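3.2 Canned goods: labels, placement and shelf order

Canned food was the second of our three storage categories, after dry goods in bags and before jars. Picked because cans are boring. Same shape, close in size, and people still put them away in very different ways. We wanted to know what the label does to that, if anything.

Households came from two neighborhoods, Hikley and Birnum. 156 in total, of which 34 dropped before the second visit (moves, mostly, and one kitchen remodel that took out the pantry altogether). Each household filled in the pantry sheet in May and again at the follow-up. The sheet asks for shelf, position on shelf, which way the label faces, and whether the can was put there "on purpose" or "wherever it fit". That last item was badly worded in the first printing and we changed it. Answers from the old wording are kept in but flagged.

Across both visits we logged 419 shelf entries that could be used. Duplicates removed by hand. Entries with no label direction were dropped from the facing analysis but not from the height analysis, so the two totals do not match and are not ment to.

Grouping. Vegetables and fruit were kept apart in most pantries, but tomatoes moved around. Some people shelved them with vegetables, some with pasta and sauces, a few next to the stove and not in the pantry at all. We coded tomatoes as their own group for this reason. Corn and green beans nearly always sat together. Peaches went wherever fruit went, and if there was no other fruit they went to the end of a row.

Height. Shorter cans ended up in front of or beside taller ones. Stacking was less common than the Gashaw pantry survey led us to expect, though Gashaw used deeper cupboards and we don't think the two can be compared directly. Our shelf depth was 300 mm for the standard unit. Deeper shelves, more stacking, probably. Not tested here.

Facing. Label out was the usual answer for cans put away on purpose. For "wherever it fit" the direction was close to random. Respondents who turned labels outward also tended to report finding an item faster, but this is self report and we did not time anyone at home.

Label design. For the tabletop layouts we wanted labels that could be told apart by word and by color, since home cupboards have both kinds of reader. The set follows the Bulemeck label sheets: food name in plain lettering, illustration of the food under it. Warm colors dominate, oranges and reds and yellows, and this turned out to be a weakness. Two raters mixed up cans when the name was turned partly away and only the color band could be read. The illustration helped more then we expected. Ear of corn is hard to mistake for anything else.

Cans were set out in two ways, standing loose on the table top or up on the shelf unit. Raters were asked to say which can they would reach for first and where it belonged. Corn and peach side by side gave the least disagreement, different heights, different colors. Figure 4. 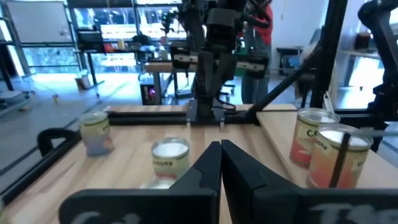
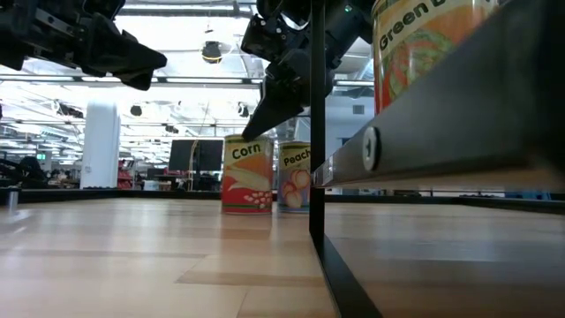
Figure 4. Cans on the wooden table top, with part of the black frame. In the second picture, corn and peach next to each other, green beans up on the shelf rail.

3.3 Jars

Jars were handled the same way except for facing. Many home jars carry no front label, or a handwritten one on the lid, so facing was replaced with a yes/no item for lid label. Sheets otherwise unchanged. Position codes as in 3.2. Broken or empty jars were left out, as were jars holding non-food items (buttons, screws, one of coins).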